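Pre-Ordering Comics and Managing a Pull List at Van Beek

Customer guide, maintained by the Subscriptions Desk

Monthly comics are sold to shops on a non-returnable basis. Van Beek therefore orders most titles according to the requests it holds at the time the order is placed. Customers who wish to receive a particular issue or variant cover are advised to follow the steps below.

Step 1. Open a pull list

A pull list is a standing record of the series a customer wishes to receive. Complete the registration form at the counter or on the website. The minimum is 3 ongoing titles. Each new subscriber receives a box number, which must be quoted in all correspondence.

Step 2. Read the catalog listing

The monthly catalog is issued in both print and digital form. Each listing follows the same pattern:

Item code: identifies one specific product. Two covers of the same issue carry two different codes.
Credits: (W) denotes the writer, (A) the interior artist and (CA) the cover artist.
Solicitation text: a short summary supplied by the publisher. Its contents may change before publication.
Format, page count, rating and cover price.

Customers should copy the item code exactly. A title alone is not sufficient for variant covers, reprints or collected editions.

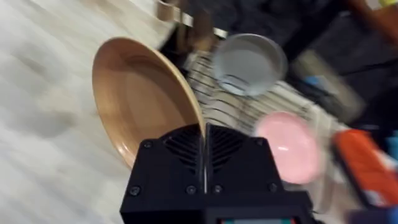 Gripper at the rim of a plate

Step 3. Submit the order form

Enter the box number, the item code, the title and issue number, and the quantity. As an example, a customer who wants the regular cover of Stetemitz no. 4 and one copy of its variant would complete two lines, each with its own code.

Forms must reach the Subscriptions Desk by 6 p.m. on the closing date printed on the front of the catalog. Forms received later are treated as requests and filled from shelf stock where copies remain.

Step 4. Check the confirmation

A confirmation is sent by email within two working days. Compare each line with the form. Errors reported before the closing date can be corrected without charge. After that date, quantities may be increased if the distributor still has copies, but they cannot be reduced.

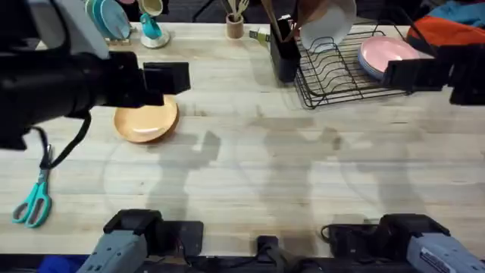
Particular care should be taken with incentive variants. These are covers that a shop may order only after reaching a set quantity of the regular edition. Van Beek allocates them in the order in which requests are received, and the price is confirmed once the allocation is known. A request for an incentive variant does not guarantee a copy.

Step 5. Collect the books

New issues are placed in subscribers' boxes by noon on the day of release. Books are held for eight weeks. Boxes that have not been collected after that period are suspended, and their contents are returned to the shelves. Customers who expect to be away should notify the desk in advance.

Boards and bags are available at the counter in packs of 200. Subscribers may ask to have each issue bagged on arrival.

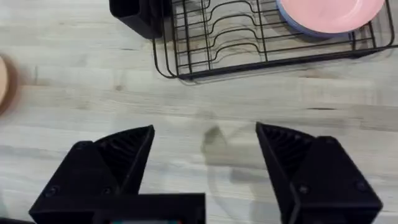
Changing or ending a subscription

A series may be added at any time. To remove one, give notice before the next closing date; issues already on order remain payable. Limited series end automatically with their final issue. When a publisher relaunches a series with a new first issue, the subscription does not carry over unless the box marked "Continue relaunches" has been selected. This applied in March to subscribers of Codon, who were asked to confirm that they wished to receive the new volume.

Collected editions are not included in a series subscription. The Flandex hardcover, at 348 pages, must be ordered separately under its own item code.

Questions concerning pull lists should be addressed to Nathalie Meijer at the Subscriptions Desk.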